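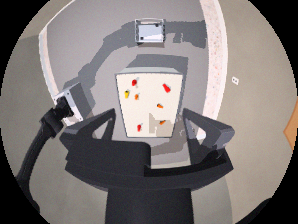
4.2 Spreadsheets before programming

The strongest result of the study came from the part of the course we had expected to be the dullest. In the Tunholm group, 32 students between the ages of 11 and 14 spent their first month on files, folders and spreadsheets and wrote no code at all. The Istell group went straight to programming, using the same weekly schedule and the same total hours. By the end of the term, the Tunholm students were finishing the shared programming tasks with far fewer requests for help, and they seemed to be having a very good time doing it!

We think the file work deserves much of the credit. Students at both sites often lost their work early on, usually by saving it in a folder they could not find again. At Tunholm this was treated as a lesson topic. Students built a folder tree for a made-up pet store, moved it, renamed parts of it, and then swapped with a partner who had to find a given receipt. Parents who sat in on these sessions told us they had picked up a few tricks too.

The spreadsheet unit used the Sulemana workbook, a set of short problems that starts with a family grocery budget of 225 dollars and ends with a table of 900 library loans to be sorted and filtered. The loans table was a delight to watch in use. Students who had been quiet for weeks began arguing over whether a late book should count once or for every week it was late — a real question about data, and one they had come up with on their own. Several wrote formulas with a condition in them before they had heard the word "conditional."

Figure 4. A black robotic arm on a light gray pedestal, reaching above a white box with six small colored pieces on its top (computer rendering).

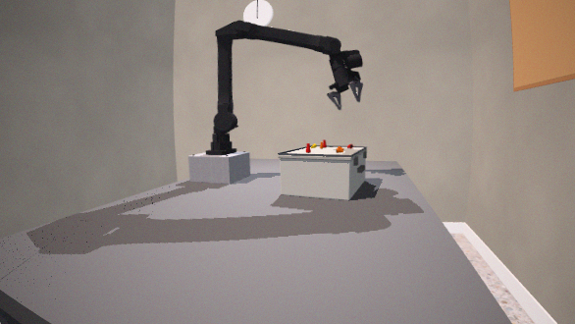
When these students reached their first "if" statement in July, the idea was already familiar. One girl told her teacher it was "the late book thing again," and she was right. The Istell students learned the same statement from a worked sample and could copy it well, but many had trouble changing it to fit a new problem.

Some caution is needed. The Tunholm families had chosen their site, and most had a computer at home that the student did not have to share. We also collected about 400 help requests by hand, and the two sites may have differed in what they wrote down. The Zornow checklist, which we used to sort the requests by type, has no entry for a student who asks a sibling first — and in home classes that happens all the time. We added one for the second term, and the counts in Section 5 include it.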